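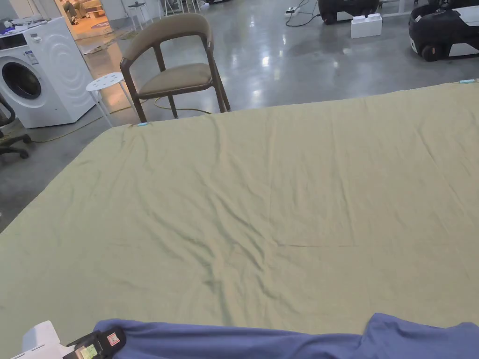
The cloth table at Rusteck, with the sheet clipped at its far corners and the blue fabric in the gripper.

Nov 5, 2019

I had wanted to get inside the Rusteck workshop in Dokimcombe ever since their open day in May, when I arrived too late and saw only the parking lot. This time I was early. Fourteen of us had signed up, and we were let in by a side door and straight onto the concrete, where you have to watch your feet for the yellow cable.

Most people went for the mobile robots with the black shells and white panels. I stayed at the cloth table for nearly the whole visit, and I'd do the same again! The cell is called Nolla, and its job is handling clothes and other soft things. What I loved is how much of the setup is plain household stuff. The work surface is a green sheet, and light-blue clips hold it at the far corners. Panagiotis Softić, who looks after the cell, told us he went through several kinds of clip before he settled on these. The first ones were heavy steel, and the jaws kept knocking into them.

He is very particular about that sheet. It gets pulled straight from the far side before each session, clipped, and then smoothed by hand toward the near edge. Small wrinkles stay. He said he used to iron it and gave up, and the grip didn't get any worse for it. A big fold is another matter – if the jaw catches a fold along with the garment, the whole sheet lifts and you start over. The sheet is changed after 600 grips, or sooner if somebody puts a coffee cup on it (this has happened).

The gripper itself is a white body with a black jaw mechanism on the front, and all the wear is in the jaw. Lint is the enemy. It packs in behind the moving parts, and then the jaw closes a hair short and soft fabric slides out.

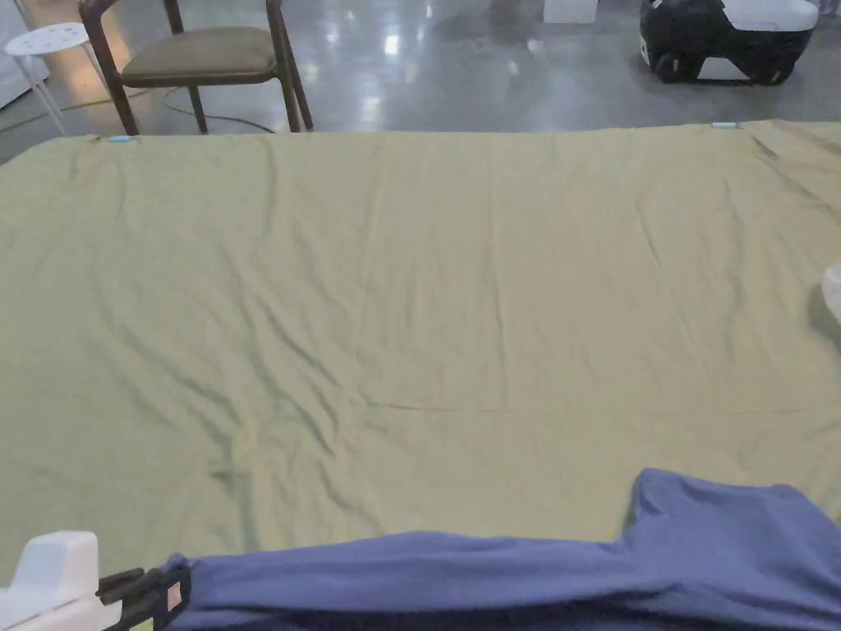

Knits are the worst for this, according to Panagiotis, and cotton shirts hardly bother it. He cleans the jaw with a stiff brush and a wooden toothpick, never compressed air, which just drives the fluff deeper. After that he closes it on a strip of paper and tugs. If the paper slides, he checks the pads, and if the pads look fine he goes back in with the toothpick.

His log was lying open and he let me leaf through it. Job number 102 was a cracked jaw link, and the note beside it said only "my fault, dropped it." The spare came from Papadopoulos, the parts shop on the other side of town, and he fitted it the same afternoon. The jaw had 3550 grips on it by then.

I asked what takes the most time and expected him to say software. He said alignment. Whenever the jaw comes off it has to go back square to the body, and he does that with a steel ruler and a lot of patience, loosening one screw, nudging, and tightening again. He showed us the move twice with a spare on the bench, and I still couldn't do it when he handed me the screwdriver.

The tour ran well over its hour and I missed the talk on batteries, so you'll need somebody else's report for that. Wear flat shoes if you go, and ask to see the log.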